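Striped knits and keypoint labels – what are you getting?
Forum: Manipulation / Deformables

gutterball_k
Trained the Kang keypoint head on our August set, 3813 hand-held gripper episodes, 2777 of them garments. On plain cloth it finds a graspable edge 86 percent of the time. On striped knitwear it falls apart. It keeps putting the edge point on a stripe boundary inside the garment. Same result with the Mosen backbone. Anyone else?

tarn_ops
How many of the 2777 are striped?

gutterball_k
654. Almost all knits, very few wovens.

pell_mell9
Then it's a data balance problem. Oversample the stripes and retrain before you blame the head.

gutterball_k
Did that at 2x and 4x. Edge error on the plain set got worse and the stripes barely moved. Typical hard case from the left gripper view:

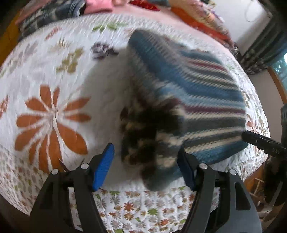
Striped knit on floral quilt, left gripper view, jaws open.

The maroon line over the cream one on the right side is where the head wants to put the edge. The real boundary is knit against white quilt and should be the easy one. The diagonal blue and grey band gets a second false peak.

Wycliffe Mwaipopo
I see the same with Allus labels. Look at the diagonal band where its stripes bend into the horizontal ones. That is a fold cue, and a fold and an outer edge look much alike in a small crop. What crop size are you feeding it? Ours improved when the crop took in both finger pads.

pell_mell9
Disagree on the crop. The knit is slightly blurred in that view and the dark patch at left center is well out of focus. You have no sharp texture to work from. I'd drop frames like that.

Wycliffe Mwaipopo
Drop them and you drop the approach phase. The policy needs a label there, even a loose one.

tarn_ops
Also the soft shadow on the quilt left of the garment. Does the head fire on that?

gutterball_k
Sometimes, weakly – well under the stripe peaks. Crop is currently tight, pads excluded. I'll rerun with the Gutitz split and both pads in, blurred frames kept, and post the error by fabric type.

pell_mell9
Post it with the blurred frames removed as well.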